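Week 7 Notes: Surfactants, or Why Soap Works at All

Intro to Everyday Chemistry
Instructor: Tahsin Karunaratne

Reading before class: the handout on polarity from week 2. If you lost it, there are spare copies in the tray outside the lab. Bring your oil and water sketches, we will be adding to them.

Where we left off

Last time we ended with the salad dressing. Oil and water were shaken hard, they looked mixed for a little while, and then they drifted apart again. Several of you said the oil "hates" water. I love that way of putting it, but let's be more careful this week, because the real story is even better. A single oil molecule next to water is actually attracted to it, a little. The trouble is that water molecules are attracted to each other so much more strongly. Every water molecule is busy making hydrogen bonds with its neighbors, and an oil molecule sitting in the middle gets in the way of that. The water around it has to arrange itself in a more restricted pattern, and a restricted pattern is a less likely one. Push all the oil together in one place and you have less contact between the two, so less water has to be arranged that way. That is the hydrophobic effect, and it is behind everything on this handout. It is also behind cell membranes and the folding of proteins, which we get to near the end of the course (I can't wait).

A molecule with two ends

A surfactant is a molecule with a split personality. One end, the head, gets along well with water. The other end, the tail, is a long chain of carbons and hydrogens that looks a lot like oil. The word is squeezed together from "surface active agent."

Draw one now in your notes. A circle for the head, a wiggly line for the tail. Most textbooks draw them this way and you will see them drawn this way for the rest of your life, so get comfortable with it. For ordinary soap the tail has between 12 and 18 carbons. Shorter than that and the molecule dissolves easily but does not grab grease very well. Much longer and it barely dissolves at all.

Surfactants are sorted by the charge on the head:

Anionic – negative head. Soap is in this group, and so are most of the main surfactants in laundry and dish products. Good on greasy and muddy dirt.

Cationic – positive head. Found in hair conditioner and fabric softener. Wet hair and wet cotton carry a slight negative charge, so the positive heads stick to them and leave the tails pointing out. That is the slippery feel.

Nonionic – no charge, but plenty of oxygen atoms that can hydrogen bond with water. Often low in foam and not much bothered by hard water.

Amphoteric – can carry both charges, depending on pH. Mild, so they turn up in baby shampoo.

Question that came up last year: can you mix an anionic and a cationic? You can, but the heads pair up and the pair often falls out of solution as a sticky mess. This is one reason shampoo and conditioner usually come in separate bottles. The combined kind takes some clever formulating.

What happens when you add it to water

Start with a glass of plain water and add surfactant a little at a time. The first molecules go to the surface, where they can leave their heads in the water and stick their tails up into the air. As the surface fills, the surface tension drops. Plain water at room temperature has a surface tension of about 72 millinewtons per meter, and a decent surfactant can bring that down to 30 or so. Lower surface tension means that water stops beading up and starts spreading into small gaps, for instance between the fibers of a sock.

Keep adding. The surface gets full, and the newcomers have nowhere good to go. At a certain concentration they start to gather in the water itself, in little balls with the tails tucked inside and the heads facing out. These are micelles. The concentration where this starts is called the critical micelle concentration, or CMC. Write that down and put a box around it.

Past the CMC, surface tension hardly changes any more. If you plot surface tension against the log of concentration you get a line sloping down, a fairly sharp bend, and then a flat stretch. The bend is your CMC. You will make this plot yourselves in lab and it is one of my favorite graphs in the whole course, because you can point at one corner of it and say that's where the molecules started cooperating!

Micelles and grease

The inside of a micelle is basically a tiny drop of oil. Grease can go in there and be perfectly happy. With the grease inside and the charged heads outside, the droplet can be carried off by water. The negative heads also keep droplets from merging, as like charges repel.

For bigger blobs of grease on cloth there is a second thing going on, called roll-up. Surfactant collects where the grease meets the water and where the cloth meets the water. The edge of the grease is pushed inward, the blob gets rounder and rounder, and with a bit of movement it lets go. This is why washing machines move. Soaking by itself does a lot less than people hope.

Soap and the hard water problem

Soap is made by heating fat with a strong base. The fat is a triglyceride, meaning three fatty acid chains hooked to a glycerol backbone. The base breaks the hooks, and you get glycerol plus the salts of the fatty acids:

fat + 3 NaOH → glycerol + 3 soap

People have been making something like this since well before anyone knew what a molecule was, using animal fat and wood ash.

Its weak spot is calcium. Hard water has dissolved calcium and magnesium ions, each with a double positive charge. One calcium ion grabs two soap molecules and the result does not dissolve. This is the gray ring around the tub. In clothes it builds up and makes white things dingy. Water from the tap in our building is moderately hard, so you will be able to see this in lab without adding anything.

Soap also fails in acid. Add vinegar to a soap solution and the head picks up a hydrogen, loses its charge, and the fatty acid comes out as white flecks. Try it at home if you have real bar soap. Many bars in the store are not soap in the strict sense, so check the label for words like "sodium tallowate" or "sodium palmate."

From soap to detergent

Synthetic detergents got around the calcium problem by changing the head. A sulfate or sulfonate group does not bind calcium nearly so tightly, so the cleaning power holds up much better in hard water.

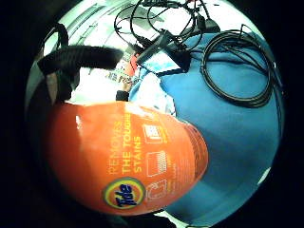
The early versions had a different fault. Their tails were heavily branched, and the bacteria in rivers and sewage plants had a hard time breaking branched chains down. In the 1950s and 60s there were rivers with banks of foam on them. The fix was to make the tails straight, and the straight-chain versions took over. Look for the word "linear" in linear alkylbenzene sulfonate – that one word is the whole history.

A modern laundry detergent has much more in it than surfactant, and each part is there for its own bit of chemistry:

Builders tie up calcium and magnesium. Phosphates used to do this job very well, but they also feed algae in lakes, so citrates, carbonates and zeolites have mostly replaced them in laundry products.

Enzymes cut big stain molecules into small ones. Proteases work on blood, grass and egg, amylases on starch, lipases on fats. They are proteins themselves, so very hot water can ruin them. Many are now chosen to work in cool water.

Optical brighteners absorb ultraviolet light and give off blue. The cloth looks whiter, though no dirt has been removed. We will put a white T-shirt under the UV lamp and you will see it glow.

Anti-redeposition polymers keep dirt that has come off from settling back on.

Not every product has all of these. Foam is not on the list, either. It comes along with the surfactant and people like to see it, but the amount of foam is a poor guide to how well something cleans. High-efficiency machines need low foam, because a thick layer of suds cushions the clothes and gets in the way of the tumbling.

For lab

Work in pairs. Each pair gets one surfactant solution and makes a set of dilutions from it. Count drops from the dropper for a fixed volume: lower surface tension gives smaller drops, and so more of them. Hold the dropper straight up and go slowly. Rinse it well between samples, starting from the most dilute and working up.

Problems to hand in

1. Sketch a micelle in water. Then sketch what you think would form if the same surfactant were put in oil with a trace of water.

2. Explain in a short paragraph why soap leaves a ring in the tub and a sulfonate detergent mostly does not.

3. A recipe for wool wash leaves out protease. Wool is a protein. Finish the thought.

4. Why does the surface tension curve go flat after the CMC? Use the words "surface" and "micelle" in your answer.

Next week: emulsions, mayonnaise, and why the egg yolk matters. Please don't come hungry, the samples stay in the lab.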